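Zweiarm-Aufbau mit Fingerhänden: Budgetplanung, was kommt zuerst?

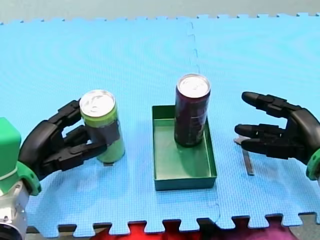
Beitrag 1: Tastschalter

Moin zusammen, ich plane gerade unser Budget für die Erweiterung und bin ehrlich gesagt schon seit Tagen hibbelig! Zwei Arme, an jedem eine mehrfingrige Hand, Dosen greifen und in eine Schale stellen – mehr soll der Platz fürs Erste gar nicht können. Jetzt geht es um einen zweiten Platz, und ich habe zwei Angebote vorliegen: eins von Trurell (Arme und Hände im Paket) und eins von Fadanberg (nur Arme, Hände müsste ich extra besorgen). Trurell liegt 15 Prozent drüber, hat dafür aber 6 Wochen Lieferzeit zugesagt. Was würdet ihr machen? Und wie viel plant ihr für Ersatzfinger ein?

Beitrag 2: kabelsalat_nord

Glückwunsch, schönes Projekt! Ich würde das Paket nehmen. Wir haben damals Arm und Hand getrennt gekauft und dann ewig an Flansch und Kabelführung gebastelt (macht Spaß, kostet aber Zeit, und die steht in keinem Angebot). Bei den Fingern: lieber gleich einen kompletten Satz dazu. Einzelne Glieder nachbestellen ist mühsam.

Beitrag 3: Drehmomentchen

Da bin ich anderer Meinung. Für Dosen braucht doch kein Mensch so viele Finger! Ein Parallelgreifer von Billeo macht das den ganzen Tag, und vom gesparten Geld kaufst du dir eine ordentliche Werkbank. Bei uns gehen 70 Prozent vom Gerätetopf in die Arme, der Rest muss für alles andere reichen. Mit zwei Fingerhänden wäre da Schluss gewesen.

Beitrag 4: Tastschalter

@Drehmomentchen: Für Dosen allein hättest du recht. Die Dosen sind bei uns aber nur der Anfang, danach kommen Schraubdeckel, Tuben und hoffentlich irgendwann Reißverschlüsse. Eine schlanke und eine breitere Dose sind schon zwei ziemlich verschiedene Griffe, ich könnte da stundenlang zuschauen :)

Beitrag 5: Drehmomentchen

Gut, bei Reißverschlüssen nehme ich es zurück. Halb. Eine Hand mit Fingern und auf der anderen Seite ein Greifer würde ich trotzdem durchrechnen, gerade wenn es um den zweiten Platz geht.

Beitrag 6: frau_flansch

Die Mischung fahren wir auch und sind sehr zufrieden! Was in euren Rechnungen noch fehlt: Kleinkram. Puzzlematten (unbedingt welche auf Reserve, in derselben Farbe), Schalen, Klebeband, Dosen in mehreren Größen. Klingt nach nichts, aber ich setze inzwischen einen eigenen Posten dafür an. Und fragt bei MacPherson nach dem Wartungsvertrag, die nehmen auch Fremdgeräte. Bei uns sind das 75 Euro im Monat pro Arm.

Beitrag 7: kabelsalat_nord

Wartungsvertrag im ersten Jahr? Da läuft doch noch die Gewährleistung. Ich würde das Geld in Reservefinger stecken.

Beitrag 8: frau_flansch

Gewährleistung hilft dir wenig, wenn jemand die Hand mit Schwung in die Tischkante fährt. Unser Vertrag deckt das ab, lies aber das Kleingedruckte.

Beitrag 9: Tastschalter

Super, danke euch allen! Ich lasse mir von Trurell jetzt beides rechnen, einmal mit zwei Händen und einmal mit nur einer, dazu einen Satz Finger. Der Posten Kleinkram kommt auch rein. Fadanberg frage ich noch, ob sie beim Flansch etwas Fertiges haben. Sobald die Zahlen da sind, stelle ich sie hier ein.

Ähnliche Themen
Fingerhand oder Parallelgreifer für gemischte Teile?
Billeo: Erfahrungen mit Ersatzbacken
Leasing oder Kauf bei zwei Armen
Welche Unterlage für den Greifplatz?
Trurell Lieferzeiten im Januar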